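# Zelora gallery, March: two arms and a tub of plastic bits

Hi again! I promised the Vimlow crowd I'd put something up once we had a decent pile of episodes, and we now have 271 of them, so I've run out of excuses. We're teaching a two-armed setup to pick up, sort and bolt together toy construction pieces, and it learns by copying us. One person drives, everybody else offers opinions (mostly unwanted). The goal is 1,000 clean episodes before winter.

Most of the driving has been me and Duangjai Prasertsri, with Boonmee Tanasarn taking the evenings. Boonmee is annoyingly smooth. I get jittery about an hour in and my later runs look it, so we've started swapping after every 26 episodes and the quality has come up a fair bit.

## What we record

There are 14 tasks on the list at the moment. Some are dead simple, like "pick up the nut and put it down on the left". Others need both arms, one holding a peg steady while the other brings a nut over the top and turns it. Those ones take ages! The first week I managed to fling a nut off the table twice in the same morning, and Wiroj Thongdee still brings it up at lunch.

We keep the failures too, by the way, in their own folder. If the operator fumbles a grasp and recovers, that stays in the main set, and I'd argue those are some of the most useful runs we've got. If it ends with a piece on the floor, it goes in the other pile.

## Mixing up the layout

Lamai Onsri does the resets and she's got a real gift for mess. Left to myself I'd line everything up by colour without noticing, and then the policy would learn that red things live on the left. Lamai chucks a handful down, turns a few pieces over, stands a peg or two upright and walks off. Pegs lying on their side are harder to grab, so we want plenty of them.

Square nuts, hex nuts, triangles, flowers, flat strips with holes in them... the odd shapes go in as well, even when the task has nothing to do with them. The model has to learn to leave things alone.

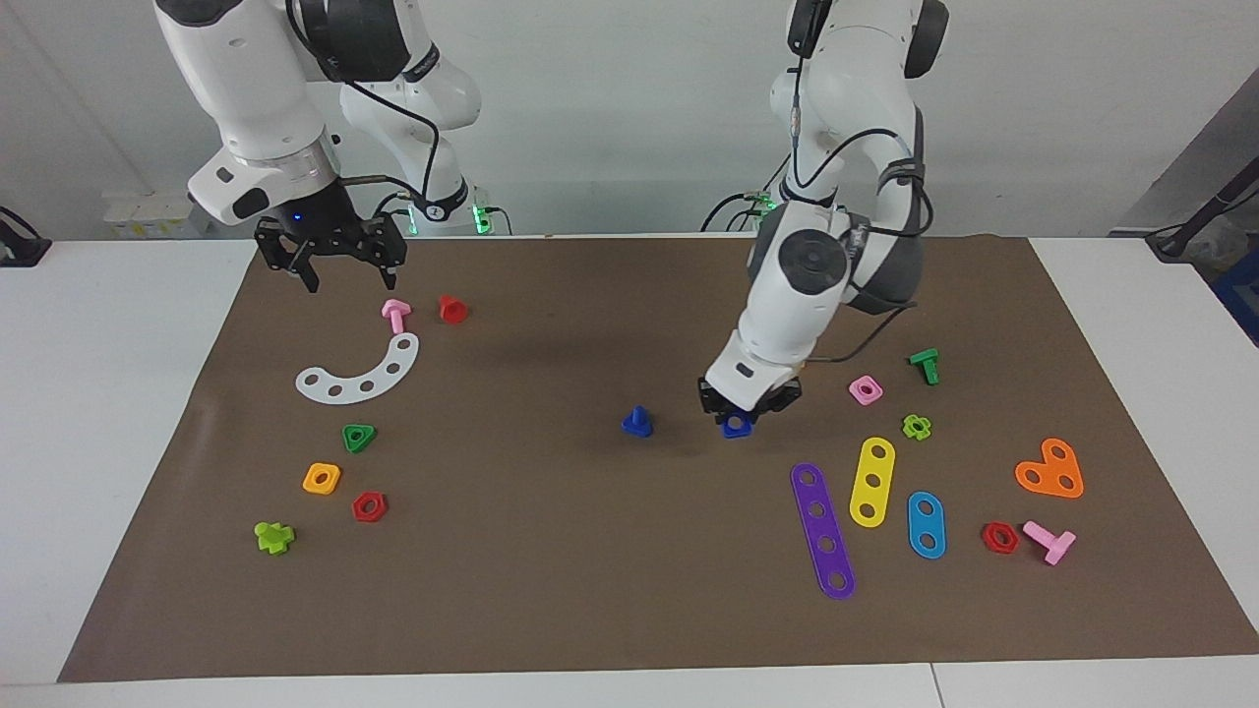 Edem Ayaaba labels all of this afterwards, in a tool we call Sastum, and has strong feelings about names. We had "flower", "flower nut" and "daisy" all going at once for the same piece, and Duangjai was calling the arc strips "bananas". It's one name per piece now, and the list is taped up next to the kettle. I'm still a bit sad about the bananas.

## Next up

We'll retrain on whatever we have at the end of the month and see whether the two-arm tasks have moved at all. The last round was fine at picking up and pretty hopeless at letting go (it liked to hover). I've been making my releases slower and more deliberate to see if that rubs off.

If anyone over at Messina has spare pegs from the same kind of set, please shout. We'd happily swap for strips, we've got heaps!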